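31st July

I should be in bed, because we have an early call in the morning, but my head is still full of alto lines and I know I won't sleep until I get some of this down.

We finally heard the whole record tonight, start to finish, sitting on the floor at Nathalie's with the windows open and the fans off so they wouldn't hum over the quiet songs. Eleven years of singing together and I still get nervous before a playback! Ghislain had brought the mixes over on his laptop, and he wouldn't let anybody talk until the last track faded out, so of course I had to sneeze in the middle of the second verse of "Carry Me Over the Wimelley" and got a look for it.

I'll say this for the songs: I like them better than I did in the spring. "Carry Me Over" was always going to be the one people ask for (it has that big walk-up on the bass at the end, and the folks at the Koteta homecoming were on their feet before we got there), but the one that got me tonight was the little hymn Nathalie's mother used to sing while she ironed. We cut it with just the piano and kept the first take, and you can hear Nathalie breathe in before the third verse. Ghislain wanted to clean that up. I begged him to leave it alone, and I believe I won, though he was writing something down when I left and I didn't like the look of it.

Then came the business part, and that took longer than the music. Jernora will press 900 copies on the first run, and we have to pay for 344 of them ourselves up front to sell from the table. That sounded like a mountain to me. Nathalie reminded me we ran out at the Bouchard church supper last September with people still in line holding their money, and I didn't have an answer for that. So we signed it, all of us, with Ghislain's terrible leaky pen, and I've still got ink on my thumb.
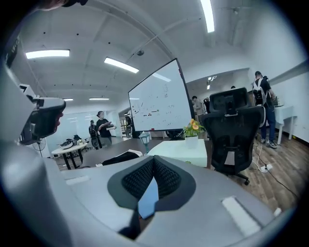 After the signing we got onto the fall dates, and I had my calendar out and my glasses on top of my head where I couldn't find them. We have 8 nights booked so far. The long one is the Saturday drive, 538 miles each way in the van with the sound system and everybody's garment bags, and I've already told them I am not sitting over the wheel this time. I did it coming home from the last convention and my back let me know for a week. Nathalie says she'll take it if I do the driving through the hills, and I suppose that's fair.

Still no decision on the cover. I want the porch, Ghislain wants plain lettering, and we'll be going around on that till the printer calls.

Must remember to take my gray dress to be let out, and call my sister back about the tenors.

4 comments
Share 11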